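Partilhar 16 | Comentários 2

Desporto › Futebol › Trabalhos de alunos

RELATÓRIO DE PROJETO – O mercado de transferências num clube pequeno: o caso do Cernwood

1. Tema e objetivo

O trabalho é sobre a forma como um clube de divisão regional compra, vende e empresta jogadores. Escolhemos o Cernwood por ser perto e porque aceitou responder ao questionário. Pergunta de partida: as contratações de verão melhoram mesmo a equipa ou só enchem o plantel?

Hipótese inicial – enchem o plantel. Já explicamos.

2. Método

Duas fontes. Primeiro, as fichas de jogo da época passada, passadas à mão para uma folha de cálculo (demorou imenso, e houve uma tarde perdida porque o ficheiro não gravou). Segundo, um questionário a 100 adeptos, feito à entrada do campo numa quinta-feira de treino e depois nas ruas do bairro. Perguntas fechadas quase todas. A última era aberta e deu respostas muito compridas, algumas sem nada a ver com futebol.

Para comparar usámos o Brornero, clube da mesma divisão, que quase não mexeu na equipa. O Vivirico também estava previsto mas não respondeu ao email.
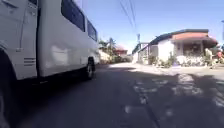
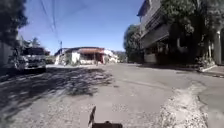
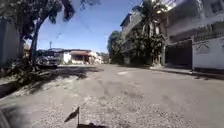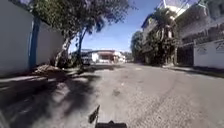

3. Resultados

Minutos jogados: os reforços de verão do Cernwood somaram 834 minutos entre todos. É muito pouco para uma época inteira. A maior parte entrou já na segunda parte, com o resultado feito. Um avançado emprestado nem chegou ao banco depois de outubro.

O Brornero, com o plantel quase igual ao do ano anterior, acabou à frente na tabela. Não chega para provar nada, são só dois clubes, mas vai no sentido da hipótese.

Questionário: os adeptos querem contratações. Todos os anos. Mesmo os que dizem que os reforços do ano passado foram fracos. A posição mais pedida é a de avançado, depois médio criativo. Guarda-redes quase ninguem pede.

Na pergunta aberta repetem-se duas queixas – os miúdos da formação não jogam, e os emprestados vão-se embora logo em maio.

4. Dificuldades

Os valores das transferências não são públicos nesta divisão, tivemos de deixar essa parte de fora. O patrocinador, a Major, paga parte dos ordenados mas não sabemos quanto. As fichas de dois jogos estavam ilegíveis. E o questionário devia ter sido testado antes, a pergunta 2 estava mal escrita e houve quem respondesse ao contrário.

5. Conclusões (provisórias)

Hipótese confirmada em parte. Os reforços jogaram pouco, mas um dos laterais foi titular no fim da época e correu bem. Falta ver se as lesões explicam alguma coisa. Para a versão final queremos juntar os minutos dos jogadores da formação e tentar outra vez o Vivirico. O gráfico dos minutos segue em anexo com as legendas corrigdas.

Etiquetas: mercado de transferências, futebol regional, formação

Este site utiliza cookies para melhorar a sua experiência. Ao continuar a navegar está a aceitar a sua utilização.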